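Sorting out channel B on the Gurnel time interval counter

The used Gurnel counter has been on the shelf since spring with a note taped to the lid saying "B noisy." I wrote the note, so I can't blame the seller for vague fault reports. In May I finally had a reason to need both channels and spent several evenings on it. Most of what follows is for my own reference, and for anyone who owns the same model and has the same complaint.

The counter measures the time between an edge on channel A and an edge on channel B. The two inputs are supposed to be identical: attenuator, input amplifier, comparator, then a gate into the interpolator. The trigger level for each one comes from a small converter on the front end board and runs through a filter before it reaches the comparator. That filter matters later.

What I saw was this. With the same pulse split into both inputs through equal cables, the counter should return a constant. The spread of readings around that constant is the noise of the instrument, plus whatever the splitter and the source contribute, and in this setup the source mostly cancels. I got a standard deviation of 280 picoseconds. The service manual doesn't give a figure for the split pulse test, but the single shot resolution on the data sheet is well under that, and a friend's unit of the same age does much better.

Swapping the cables changed nothing. Swapping the splitter outputs changed nothing. Using channel A for both start and stop, which the counter allows in its common mode, brought the spread down to where I expected it. So the interpolator was fine and the trouble was in front of it, on the B side. 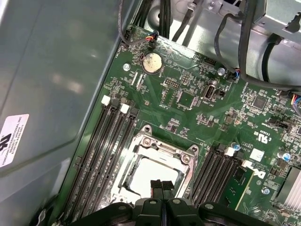 The source matters more than I thought

Before opening anything I wanted a better pulse. I had been using an old Drarkard delay generator, which has a clean enough output for most jobs but a slow edge. A slow edge turns voltage noise into time noise. The relation is simple: noise voltage at the comparator divided by the slope of the signal at the trigger point. Double the slope and you halve the timing noise, up to the point where the input amplifier becomes the limit.

Oliwia Domański lent me her Pathak pulse head for this. It's a small module that plugs into a mainframe I don't own, so she lent me the mainframe too. The edge is fast enough that the counter's own input bandwidth sets the slope. With the Pathak driving the splitter, the A channel figure barely moved and the B channel figure improved a lot. That's what you would expect if B has extra voltage noise near the comparator and A doesn't. If the extra noise had been in the digital part after the comparator, the edge speed would have made no difference.

I should have done this test first. It takes ten minutes and it splits the instrument in half.

One caution about the split itself. A plain tee is not a splitter. With two terminated inputs on a tee the source sees half the impedance it wants, the amplitude drops, and the reflection travels back to the source and returns. On a fast edge the return can land close to the trigger point of a delayed channel and shift it. I used a resistive splitter and accepted the lower amplitude. I also set both trigger levels to the midpoint of the pulse as measured on a scope at the end of each cable, with the auto trigger function turned off. Auto trigger on this counter re-measures the peaks from time to time and moves the level slightly when it does, and that shows up as steps in a long record.

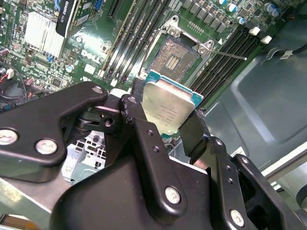 Can you do this measurement without a fast pulse source?

You can, if you use a sine wave at the highest amplitude the input will take and trigger at the zero crossing. The slope is steepest there and it's easy to work out from the frequency and amplitude. Run the test at a few amplitudes and plot the spread against the inverse of the slope. The slope of that line is the input noise voltage and the intercept is everything that doesn't depend on the signal. It takes longer than the pulse method and it needs a reasonably quiet generator, but the plot tells you more.

I did the sine plot afterwards as a check. Both channels had the same intercept within the scatter. B had a much steeper line. Good agreement with the pulse test, and a much nicer thing to have in the notebook than a sentence saying "B worse."

Opening it up

The front end board comes out with the front panel. Remove the bezel trim, then the screws behind it, then the nuts on the input connectors. The nuts on mine had been overtightened at some point and one of them needed a deep socket. Don't use pliers here. The connector body will turn in the panel and take the solder joint with it.

Unplug the display ribbon before tilting the panel forward. It isn't long enough to stay connected, whatever the drawing in the manual suggests. The board can be run on the bench with the panel lying face up on a sheet of foam, provided the ribbon is reconnected with the long version. I made one from old stock. Skarkidton used to sell a service extender set for these counters, and it sometimes turns up used, at a price that assumes you're a calibration lab.

With the counter running I looked at the supplies on the front end board first. All the rails were in range on a meter. On a scope with AC coupling and a short ground spring, the positive analog rail had a little switching residue from the main supply, the same near both channels. The negative rail was clean.

Next, the trigger level line on each channel. The converter output on both sides had the usual small steps and hiss. After the filter, A was quiet down to the noise of the probe. B had the same hiss going in and nearly the same hiss coming out.
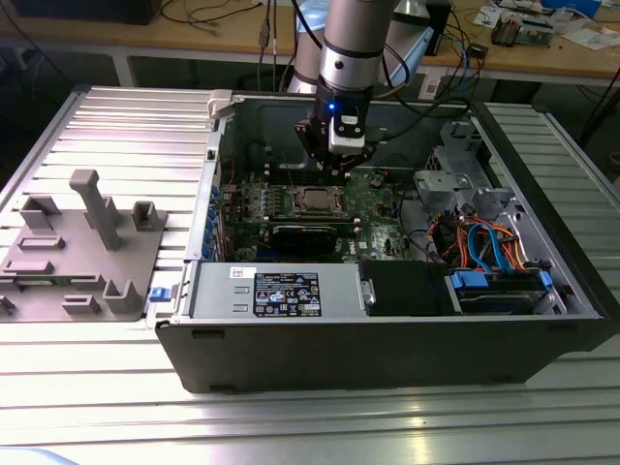 Tower on its side, side panel off

The filter is a resistor and two capacitors, one small ceramic and one tantalum. The ceramic takes care of the fast stuff. The tantalum is there to kill everything in the audio range and above. In circuit, the B side tantalum read as a fraction of a microfarad where the A side read close to its marked value. Out of circuit it read the same. There was no visible damage, no discoloration and no smell. Tantalums of that era usually fail short and announce it. This one had gone nearly open, which would never show up in the self test, because the DC level at the comparator was perfectly correct.

I replaced the capacitor on both channels with a modern part of the same value and a higher voltage rating. Strictly only B needed it. The board was already out and I had no wish to loosen those connector nuts again next year.

Results

After an hour of warmup, the split pulse test with the Drarkard source gave 160 picoseconds on the same settings as the first run. With the Pathak source it was lower again, close to the number for common mode. The sine plots for A and B now lie on top of each other.

The Drarkard number is worth a comment. It's still not a good figure, and for a while I assumed there was a second fault. There isn't. The remaining spread is the slow edge combined with the normal noise of two healthy inputs. If you only have a slow source, you'll see a figure like this on a counter with nothing wrong with it. Compare channels against each other, or against common mode, before you order parts.

I then left it logging for 8 hours to look at drift. The mean offset between channels wandered with room temperature, with a slow bump when the heating came on in the early morning, and then came back. The two input amplifiers sit at different distances from the fan, so I'd expect them to track imperfectly. I have no plans to improve this. Anyone who needs the offset held tightly should take a zero reading before and after the real measurement and interpolate.
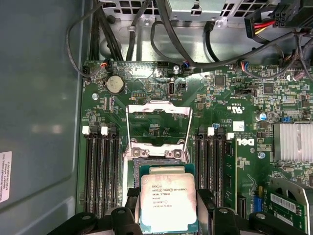 The other thing the long log showed was a handful of outliers, single readings far away from the rest, always on the same side. They weren't there in common mode. I spent an evening suspecting my repair. The cause was the GPIB cable. When the controller polled the counter in the middle of a measurement, there was a small kick on the chassis ground, and the B input cable shield happened to be picking it up through a worn connector. A new cable on B got rid of most of them, and changing the script to wait for the service request before talking to the instrument got rid of the rest.

The script had been polling in a tight loop for no good reason. It was copied from something I wrote for a voltmeter, where it did no harm.

A few notes on adjustment

The trigger level offset on each channel has its own trimmer. After changing the filter parts I checked both with the inputs grounded, following the manual. A was fine. B needed almost 2 millivolts, and I can't say whether that came from the repair or was there all along, as I hadn't recorded it beforehand. New tantalums can leak slightly for a while after soldering, and leakage through the filter resistor shows up directly as offset. I'd let the instrument run overnight before touching the trimmer.

The trimmers are single turn and touchy. A plastic tool helps. Touching a metal screwdriver to one moves the reading by more than the adjustment you're trying to make.

The hysteresis adjustment is separate and I left it alone. The manual warns that it interacts with the sensitivity spec, and I don't have a signal source that's flat enough at the top of the range to check sensitivity properly afterwards.

The channel delay match can be corrected in software on the later firmware. Mine has the earlier one, so I subtract the offset in the script. The later ROM set exists as a dump, and I may burn a pair when I next have the eraser out. I've seen one report that the later firmware changes the format of the header string on the bus, and that would break two of my scripts, so it'll wait until I've looked at what they parse.

Still to do: the fan, which has started to rattle at power up, and the reference output on the rear panel, where the level is a bit low. The Pathak mainframe goes back to Oliwia once I've run the same sine plot on my other counter.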